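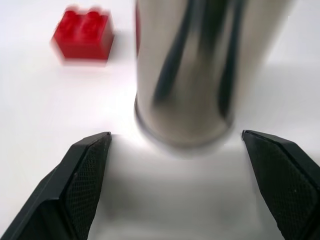 Figure 7.1. Steel cylinder standing on a white tabletop.

Chapter 7
Punting and the Hidden Yards

I'm going to start this chapter with a confession. For my first few years as an assistant coach I used the punt as a bathroom break. The offense came off, the punt team went on, and I went looking for a drink or a clean sheet of paper. If you've watched football at home you've probably done the same thing, and I won't hold it against you. I just want you to stop by the end of this chapter!

What cured me was a game at Lo Presti Field in my third season with Penik. We were playing Vullus, who weren't any better than us that year (I'd have said a little worse), and we outgained them all afternoon. Our quarterback had a lovely day. We lost by ten. On the bus I kept going through my play sheet looking for the bad call, and I couldn't find one that explained it. Then Tùng Âu, who ran our special teams and had been trying to get my attention since August, passed me his own sheet. He'd written down the yard line where every drive began, theirs in one column and ours in the other. Vullus kept starting near midfield. We kept starting inside our own 20, with our heels practically on the goal line and half the playbook off limits.

I read that sheet over and over. We'd moved the ball farther than they had, and they'd had less far to go. Their punter had been beating us since the first quarter and I'd been off getting a drink.

What this chapter covers

Chapters 5 and 6 were about moving the ball with your offense. In this one we look at moving it with your foot. I'll take the punt from the snap forward: the snap itself, the protection, the kick, the coverage, and then the other side of it, the return. After that we come to the decision, which is the part everybody wants to argue about – when you should punt at all, and when you should keep your offense on the field and go for it. I've put the decision last on purpose. You can't weigh a punt properly until you know what a good one is worth and how often your own team can produce it.

You'll need the drive chart from Chapter 3 again, so dig it out.

Some words we'll be using

Gross distance is how far the punt travels, measured from the line of scrimmage to where the ball is caught, goes out of bounds or is ruled dead. (People love to measure it from the punter's foot. Don't, it flatters him.)

Net distance is what you have left after you take away the return, and after you take away the touchback if the ball goes into the end zone. Net is the number I care about, and it's the one I'd like you to write down.

Hang time is how long the ball stays in the air. A long, low punt can look wonderful and be a terrible idea, because the returner catches it with all that open grass in front of him and your coverage players still far away.

Operation time runs from the snap to the moment the ball leaves the foot. When a punt gets blocked, the crowd looks at the blockers. I look at operation time first, and quite often the trouble is a slow snap or a punter who takes one step too many.

Field position is simply where you are when you get the ball. We'll spend a lot of time on it. 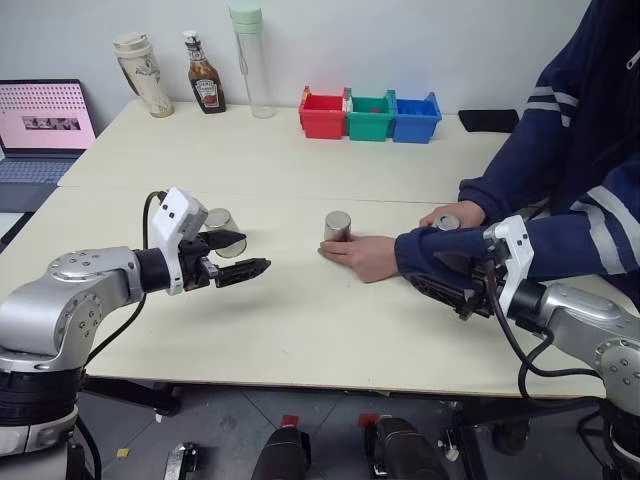

Why a punt is a trade

A turnover feels like losing something. A punt should feel like selling something. You're giving up the ball, and what you get paid in is yards. Sometimes the price is great and sometimes you're being robbed, and you want to know which one it is before your punter jogs out.

Thoa Dương, who took over the film room at Penik after I moved up, went back through our old games and logged 129 of our punts, every one she could find decent film for. She wasn't looking for anything fancy. She wrote down where the ball was snapped, where the other team started, and what happened on the drive that followed. When she laid it all out for the staff, the arguments got louder, I'm afraid, but they also got better. We had a punter with a huge leg who kept booming it into the end zone from midfield, so the other team trotted out to the 20 and we'd gained far less than it looked like from the stands. His backup couldn't kick it nearly as far and was the better choice from that part of the field.

So we used both. The big leg punted when we were backed up, and the backup came in once we were close enough to pin somebody. The players called the short-field version "Mateo" and the name stuck long after that group had graduated. You'll meet it again in Section 7.4, with the blocking rules drawn out.

Before you read on

Take a game you have on film, any level, and watch only the punts. Skip everything else, even the touchdowns. For each punt write down the yard line of the snap, the yard line where the next drive starts, and whether you'd have been happy with the result if you were the punting coach. Then go back and work out the net for each one, and see whether you'd change your mind about any of them.

Keep the page. We'll use it in Section 7.1, which begins with the snap.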